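Search stories Enter keywords Search

Eighteen Kitchens

I'd been at Kollby eight months when Yaowalak Saithong told me my result was too good. She said it kindly, over a cheese roll, which made it worse!

The method was mine, more or less. You teach the arm to stir in one simulated kitchen, then you shuffle everything (the pan, the light, the clutter, the height of the table) and see if it still knows what stirring is. I called it Wei, after my gran's cat. It had got through 78 runs out of 80 and I'd already started the email to Callinis, who were paying for the lot of us.

"What did you shuffle?" said Yaowalak.

"Everything."

"The pot?"

I put my roll down. I went back up to my desk and looked, and I kept looking until the Jostville bus had gone without me. I'd moved every blessed thing in eighteen kitchens and the pot had stayed exactly where it was, to the millimetre. My clever arm hadn't learned to find a pot at all. It had learned a place in the air.

So I let the pot wander and ran the lot again on Tuesday. Eight out of 80. I laughed, then I had a small cry in the stairwell, then I wrote it all up anyway, both numbers side by side, and sent it before I could think better of it.

Stirring was what I dreamt about for weeks afterwards, and I still go back to one kitchen more than the rest. I'd put a great stripy-leaved plant in it, a tomato half hidden behind the leaves, a rolling pin lying about as if somebody meant to make pastry, and there's the arm with its spatula hanging down into the white pot near the edge of the table. Yaowalak has it as her desktop now. She says it cheers her up. 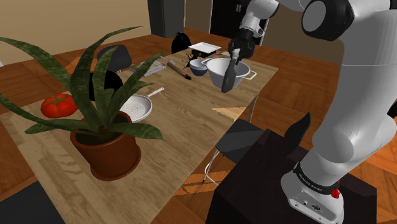
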